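Florudden County Budget and Revenue Committee
Minutes — April 28, 2020, by phone

Called to order 6:05 pm. Chair Catherine Tennant presiding. All members on the line except the Skudow seat (vacant). Clerk took roll twice, bad connection the first time.

Prior minutes approved with one fix — "surplus" on page two should read "reserve."

1. Cash position

Finance director went over the sheet mailed out last week. Sales tax receipts down, April payment not in yet, so numbers are a guess past this month. General fund can cover payroll and vendors through end of September if nothing else slips. After that we are into the reserve. Property tax mostly in, some 224 parcels still unpaid, more than last spring. Director does not want to send penalty notices until state says what is allowed. Chair agreed. Question from Vetard member on whether the hospital payment is in the sheet. It is, line 11.

2. Short-term borrowing

Long item. Director asked for authority to open a line of credit with Urquhart Savings, up to $536,000, drawn only with a vote of this committee. Rate is floating. Member from Vetard against — says we borrow to pay wages now and cut wages later to pay the bank. Wants cuts first. Chair said a line we don't draw costs us the fee and that's all, and banks may not be offering by summer. Vetard member asked what the fee is. Director did not have it in front of him, will email.

Discussion of using the equipment reserve instead. Director: can be done, needs a resolution and has to be paid back inside 24 months under our own rule. Member asked if we can change the rule. Attorney says yes but take two readings and a public notice.

Some back and forth on the rule and who wrote it. Chair moved things along.

Motion to send line of credit to full board with fee and rate attached. Passed, one no (Vetard). Motion to have the attorney draft the equipment reserve resolution as a backup. Passed, no objections.
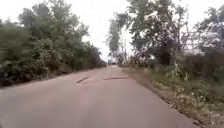
3. Hiring freeze

In place already by memo, director wants it in writing from the committee. Exceptions — jail, dispatch, nursing. Clerk's office asked for a part-time exception for the election. Chair fine with it if it comes out of the election line and not general. Clerk said it will. Vetard member asked for a monthly list of any job filled under an exception. Added to motion. Passed.

Overtime not covered by the freeze. Department heads to report it with their monthly numbers. Sheriff's office already does.

4. Late fees and payment plans

Treasurer's office getting calls from small business owners, mostly restaurants, asking for time on the equipment tax. Proposal is a payment plan, four equal payments, no interest if all four are on time. Miss one and the full balance is due with the regular charge. Member asked if landlords qualify. Not as written. Several members wanted it opened up, others worried about cash (see item 1). No vote. Treasurer's office to come back with a cost for both versions.

Online payment fee also came up. Card company takes it, not us. Member said people can't come to the counter right now so the fee is not really optional. Director to ask if it can be waived thru summer.

5. Federal money

No news. We are under the population limit for a direct payment, so anything comes through the state. Director keeping a separate ledger of virus-related costs in case. Departments were told to save reciepts. Chair asked him to send the reminder again, only three departments have turned anything in.

6. Public comment

Two written comments read into the record. One in favor of a property tax delay for everyone. One asking why the consultant contract was renewed — director says it was renewed before the freeze and can be ended on 30 days notice. Chair wants it on the next agenda.

7. Other

Auditor's draft letter is late. Firm says staff are at home and need scanned copies of the bank statements. Clerk to scan.

Skudow seat — board to appoint, two names so far.

To do before next meeting:
Director — bank fee, rate, card fee waiver, reminder on receipts
Attorney — reserve resolution draft
Treasurer's office — payment plan costs, with and without landlords
Clerk — scans to auditor, put consultant contract on agenda

Adjourned 7:40 pm. Next meeting by phone again, same number, clerk will send new passcode.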